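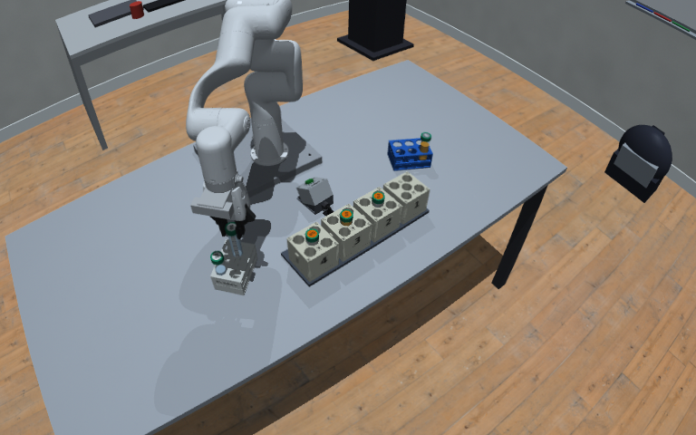 Kendra Vachon wrote that her Filen labels were still readable after a winter in the chest freezer, and she asked if the wider roll was coming back. It is, in September.

**Filen freezer labels, wide roll**

- 300 labels per roll
- Label height: 52 mm
- Write with pencil or any permanent marker

Stick the labels on before freezing, on a clean, dry surface. Press for 5 seconds and leave them for an hour – longer on soft plastic.

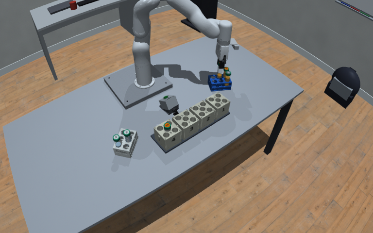

Curved surfaces need a little overlap, so wrap the label until the ends meet and cover by 8 mm. The paper is matte and takes ink well. It isn't meant for the oven or the dishwasher.

Rolls ship flat in a cardboard sleeve. Refills fit the older Cellberg dispenser, but not the small one.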